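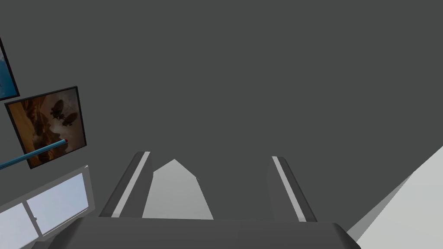
Week 6 notes: camera frames, tool frames, and why your arm drove into the ceiling

Okay, so these are the cleaned-up notes from Thursday's session. I talked too fast in the second half (sorry!) and a few of you asked for the math written out, so it's here along with the stuff I skipped. Bring these to lab. The simulator is the same Kurkstead build we used for weeks 4 and 5, so you don't need to reinstall anything unless you're still getting the joint limit warning, in which case see Hui-mei before lab starts and not halfway through it.

1. Where we left off

Last time we had a nice arm that could reach any pose we typed in, as long as we typed it in the base frame. Base frame is easy. The origin sits at the bottom of the arm, z goes up, and it never moves. If that were all we ever needed, I could cancel the next two weeks and go home.

The trouble starts once you put the camera on the wrist. Now the camera moves when the arm moves, and everything it sees is reported relative to itself. It has no idea which way is up. Tip the wrist back far enough and you get a view with the ceiling filling most of it, the window leaning over and the pictures hanging at a slant. The room is fine. Your camera is rotated, and your code has to know by how much.

The one thing that does hold still in a wrist camera view is the gripper. The two fingers come up from the bottom edge whichever way you point the arm, because the camera and the gripper base are bolted to the same link. Hang on to that, we use it in section 4.

2. The chain

Every point the camera sees has to travel through this:

p_base = T_base_wrist * T_wrist_cam * p_cam

Read it right to left. Start with the point in camera coordinates, move it into the wrist frame, then into the base frame. T_base_wrist comes from forward kinematics, so it changes every time step. T_wrist_cam is the mount, and it's a constant. You compute it once and leave it alone.

The naming is ugly but please, please use it. The inner labels should match up when you multiply: base_wrist, then wrist_cam. If you write T_base_wrist * T_cam_wrist you can see right away that the labels don't meet and you need an inverse somewhere. Last year Bülent Kocabaş and I spent an entire afternoon on a bug in the Giltwood planner that came down to one matrix called "T2". We'd have caught it in a minute with decent names.

3. Which way is up for a camera?

Our camera frame has z pointing out of the lens, x to the right in the image and y DOWN in the image. Down! The renderer, on the other hand, uses the graphics convention, where y is up and the camera looks along negative z. The two differ by a half turn about x:

R_fix = diag(1, -1, -1)

If you forget this, your target ends up behind the camera and flipped top to bottom. The arm then makes a long confident swing away from the table, usually toward the ceiling. More than half the emails I get in week 6 are this one bug, so check it first.

You only apply R_fix once. I've seen people put it in the image loader and again in the transform code, where it cancels itself out, and then "fix" that with a third one. Put it in the loader, write a comment, move on.

4. Projection, and using the fingers as a check

Quick reminder of the pinhole model:

u = fx * X / Z + cx
v = fy * Y / Z + cy

X, Y, Z are in the camera frame, in meters. Your intrinsics file has fx = fy = 538. Leave the units as pixels, don't convert them to anything.

Now for the trick Maiara Lins showed me, and I've used it on every project since. Take the fingertip positions from the gripper model, push them through T_wrist_cam (inverted, because you're going from wrist to camera this time), project them with the two lines above, and draw a dot at each one. The dots should land on the fingertips. Then move the arm somewhere weird and draw them again with the gripper opened the same amount. They should still land on the fingertips, in the very same pixels.

What the results tell you:

Dots right in every pose: the mount and the intrinsics are probably fine. Go look for your bug in the forward kinematics.

Dots off by the same amount in every pose: the mount is wrong. Check the translation part first.

Dots drifting when the arm moves: you've let T_base_wrist sneak into a calculation where it doesn't belong.

Dots mirrored top to bottom: section 3. Go back and read section 3.

Notice that this test never touches the room at all. It can't tell you whether your arm's base pose is right. For that you need something fixed in the world, and corners of a window frame work really well (four straight edges, known size, doesn't wander off). Detect the corners from two different poses, send both sets to the base frame, and compare. You do need depth for this, so turn on the depth channel.

5. Thin things are hard

Mirela Macedo asked in class why the detector does so well on blocks and so badly on rods. Mostly it's that a thin rod only covers a few pixels across. Your depth lookup grabs a pixel that's just off the edge, and you get the depth of the wall behind. The rod "jumps" to the wall and the planner goes chasing after it.

Two cheap fixes. Take the median depth over the whole mask and skip the single center pixel. And shrink the mask by one pixel before you do that, unless it's so thin that shrinking wipes it out (check for an empty mask, or your median will be NaN and you'll be sad).

A colored tip helps a lot too. If you can find the tip separately, you have one end of the line and its direction, and that's nearly a full pose. You still can't tell how it's rolled about its own axis, but for grasping a round rod you don't care.

6. For lab

Log in to Moura and pull the week 6 folder. There are 49 saved poses in it, each with color, depth and joint angles.

a. Fill in cam_to_base() using the chain in section 2.

b. Do the fingertip check on any five poses. Save the overlays.

c. Pose 12 has the camera tipped way back. Find the window corners there and in a second pose of your choice, and report how far apart they come out in the base frame. Under a centimeter is good. Over five and something is inverted.

d. Optional, but fun: estimate the direction of the rod and plot it in the base frame for all the poses where you can see it.

Vignesh Nadar is running the lab this week and he has the solution overlays, so compare with him before you leave. Overlays and a half page of notes go in the usual folder. If your numbers look off and you've been staring at it for an hour, send me your T_wrist_cam and one overlay and I'll take a look.

Next week: planning with obstacles. Read the first half of the Pretorier handout, up to where it starts talking about splines.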